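"A sweater wants to lie down": talking about wool and winter with Vasanthi Unnithan

By Saranya Suvarna
13 Oct 2025

When I called Vasanthi Unnithan for this interview, she asked me to wait because she was in the middle of a sleeve. I waited on the line and heard the needles. After some minutes she came back and said, "Okay, now I am at the end of the row, now you can ask me anything."

Vasanthi has been repairing knitted clothes for 20 years. She started in her mother's kitchen, and now she has a small room above a stationery shop, on the street behind the Poduval bakery. People bring her sweaters, shawls, socks, one time even a knitted curtain. She does not advertise. The door has a paper sign with her name and a drawing of a button.

I wanted to speak with her because in our town the cold months are short, and most of us do not really know how to take care of warm clothes. We wear them for a few weeks and then we forget them in a bag. In November we open the bag and we are sad.

"Yes, November is my busy month," she said. "They come with the holes. They say, it was perfect when I put it away. I believe them! It was perfect. But it was not clean."

This was the first thing I learned from her. According to Vasanthi, the moths do not care so much for the wool itself as for what we leave on it, which is sweat, a little oil from the skin, a drop of soup. A sweater that looks clean can still have all this at the neck and at the wrists. So she washes everything before the summer, also the things that were worn only one time.

I asked her how she washes, and she became very strict with me. Cool water, a little soap made for wool, no rubbing. She puts the sweater in the basin and pushes it down gently with flat hands, and then she leaves it and goes to make tea. When she takes it out she holds it from below with both arms, "as you carry a sleeping cat." She rolls it in a towel and presses with her knees to take out the water. Then it dries flat on a rack, in the shade, and she turns it one time.

"Never on the line," she said. "I had a customer, a very nice man, he hung his wet pullover on the balcony by the shoulders. He brought it to me and asked if I can make it shorter. It was for him already a dress."

We talked for a while about how she learned. Her first teacher was an older woman, Rekha Shetty, who had worked in the finishing room of a knitting mill called Sullutex. The mill closed long ago. Rekha had a notebook with stitches drawn in pencil, and she gave pages of it to Vasanthi one by one, only after the earlier page was learned well. "I was angry with her," Vasanthi told me. "I wanted the whole book. She said, what will you do with the whole book, you cannot even close a heel." She still has the pages in a plastic folder. The last one is about invisible mending on ribbed cuffs, and she says that she does this one still not as nice as Rekha did.

The prices are a subject she does not like. She told me that for many years she asked for too little, and it was her niece, Meenakshi Arumugam, who sat down with her and wrote every job in a table. They found that in one year she had finished 596 repairs and earned less than she would have earned selling tea. Now she has a price for small holes, a price for big holes, and a price for what she calls "the disasters." Last year there were 902 repairs. She has a helper two mornings a week, and she bought a good lamp, a Jodholm with a long arm, which she described to me with much love.

I asked if people repair more now than before, or if this is only a thing the magazines like to say. She thought about it.

"The young ones repair more," she said. "They come with a sweater from their grandfather, or from the second-hand shop, and they want that I use a different color so everybody can see the mending. I did not understand this in the beginning. All my life I tried to hide it. Rekha would have fainted. But now I like it, and I choose the color with them."

One of these customers is Ashwin Raju, who teaches at the secondary school. I wrote to him after the interview and he sent me a long answer. He has a gray cardigan with five mended places, each in another color, and his students know the story of every one. "The yellow elbow is from the school trip, when I climbed over a fence," he wrote. "I am not allowed to tell the principal which fence."

Not everything in her shop is wool. Vasanthi also gets many fleece sweaters and acrylic ones, and she is not a snob about it. She told me that fleece is easy to live with but it has its own troubles. It gets small balls, and it does not like heat. Somebody brought her one that was ironed, and the front was shiny and hard like a plate. For this she could do nothing.

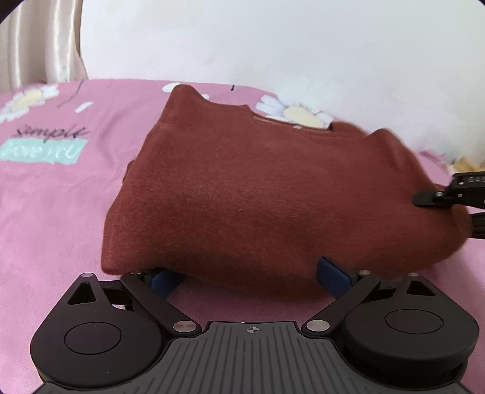 Then we came to the question of the closet, where she has the strongest opinions of all. "Hangers are for shirts," she said. "A sweater wants to lie down." The weight pulls on the shoulders, and after one season there are two small horns that do not go away. She folds the sleeves to the back first, then she folds the body one time from the bottom, and she makes the stack not higher than four or five pieces. The heavy ones go at the bottom. Once a month in the summer she takes everything out, shakes it at the window, and puts it back with another fold, so that no line stays in the same place for too long.

She does not use mothballs. Her room has cedar pieces from Stondik in all the drawers, and she rubs them with sandpaper when the smell becomes weak. She also likes dried neem leaves in a cotton bag, as her mother did, but she said she cannot promise that they help. "Maybe the moths laugh at it. I do it for the smell, and for my mother."

I told her that I keep my own sweaters in a plastic box. She was quiet, and I was a little afraid. But she said that a box is fine if everything inside is really dry. If it is a bit damp, the smell will be there in November, and then I will have to wash all of it again. She advised me to put a cotton sheet between the layers and to open the lid from time to time.

At the end I wanted to know if there is one piece she remembers the most. She told me about a child's vest, red and very small, that a woman brought in a paper envelope. It had belonged to her brother. There was one hole under the arm, and the woman did not want it closed completely. She asked only that it should not grow. Vasanthi put a thin thread around the edge to hold the loops, and left the hole open.

"It took me ten minutes," she said. "I did not take money for it. Please do not write this, or everybody will come with a vest."

I asked her again later and she said I may write it.

Vasanthi takes new work in the mornings, except when it rains very hard and the stairs are wet. She asks that you wash the piece before you bring it, and that you put the loose button, if you still have it, in the pocket.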